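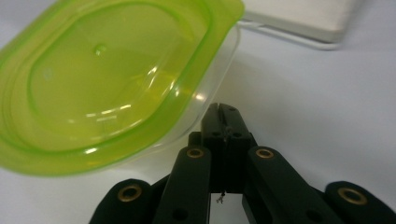

Womia hand gripper, from Grestier. Back in stock since April, price unchanged at 400.

Handheld, no motor. Two black fingers, four linkage arms, brass-colored grommets at the pivots. Squeeze to close, let go to open. Built for people recording pick and place demos all day who dont want to drag an arm around the lab.

What it handles: food tubs, lids, cups, small boxes. Shiny and clear plastic is the hard stuff — glare in the wrist view, thin walls, edges that slide. Do a few slow passes first, then speed up.

In the box: gripper, camera mount, 3 spare finger pairs, hex key. Camera not included. Statix mount fits too, but you need the longer screws (part 1716, sold seperately).

Care: wipe the fingers, check pivot screws every week. No oil on the grommets.

Warranty 12 months. Fingers not covered — they're a wear part.

Orders placed before Dec 31, 2019 ship at the old freight rate. Bulk orders, ask Mounir Slaoui at the sales desk.

Shares 12
Comments 3

Dal Bello: Had two of these since spring. Good on tubs, so-so on flat lids. Grip angle is kind to the wrist.

pkw_lab: do the spare fingers fit the older model?

Grestier: @pkw_lab yes, same holes. Use the new screws though.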